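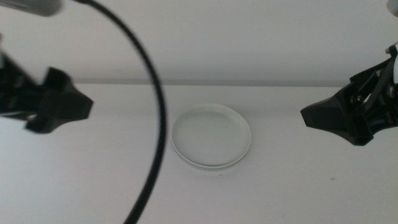
A clear round dish on the white tabletop at Weriser, Monday morning.

July 9, 2018 — The dish drive is back, and I popped in to see how the first morning went! Weriser is collecting spare lab and kitchen dishes for the school science shelves again, and if April's round is anything to go by they'll need more boxes (885 pieces came in that time, and my back remembers it). Round dishes are what the teachers ask for most, clear ones especially, lids or no lids.

Selina Holzer showed me the checking table, where each piece gets a look over for chips before it goes in a box. I had no idea how picky you have to be about a rim — one tiny nick and it's out.
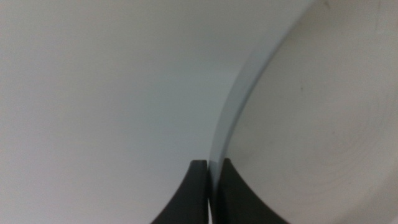

Mererid Maddocks would like people to stop wrapping dishes in newspaper, as the ink rubs off and every one then has to be washed twice. Old towels are fine, she told me, and you can have them back.

Drop-off is open until 5 all week, side door, 13 Peixoto Street.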